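Diary: the footbridge at Skollside
By Zyanya Esquivel
2019-10-18
3 min read

It's finished! After all those letters, and a whole July of watching men in orange jackets measure the same bit of riverbank, the Skollside crossing is open at last and I have walked over it four times today. I could have gone for a fifth if my left boot wasn't rubbing. 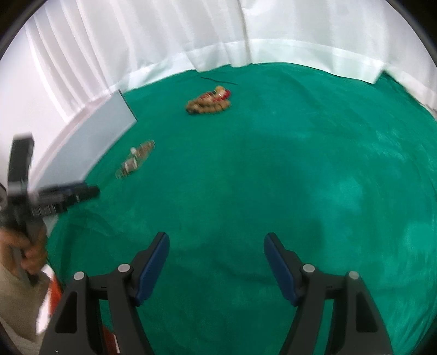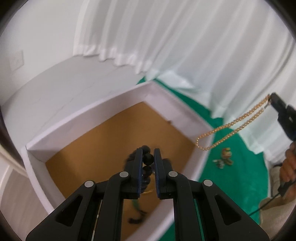
The council put the length of the new flood wall at 1,613 metres, and the footbridge comes off the Nilten end of it, just past the old pump house. I'd been grumpy about the wall for ages (I thought we'd lose the view of the water completely) but they've kept it low along the allotments and you can still see right across to Masanja. I take back nearly everything I said at the public meeting.

Normand Fraser from the county made a speech, a short one, thank goodness, with the wind going straight down his microphone. He said 2,312 homes are now behind the wall. Faraji Nyanda got a big cheer when he stood up, and quite right too, he's been asking for this since the water came into his kitchen. Kidus and I were squashed at the back next to the brass band and missed half of what he said, but I clapped like mad anyway.

Then over we all went! The deck has a lovely bit of bounce in the middle. Kidus says it's meant to. The walk to the Prevness bus used to take me the best part of half an hour by the road bridge and I did it in eleven minutes, stopping twice to talk.

Still no word on lighting. Sushil Dhillon asked and was told it's in next year's budget, which we've heard before, so I'm going to write again on that one. And the ramp on the far side is steep for anyone with a pushchair. I must put that in the same letter.

Soup for tea, feet up. Tomorrow I want to go across early, before the dog walkers, and see it with the mist on the river.

Last updated: same evening, to correct the length of the wall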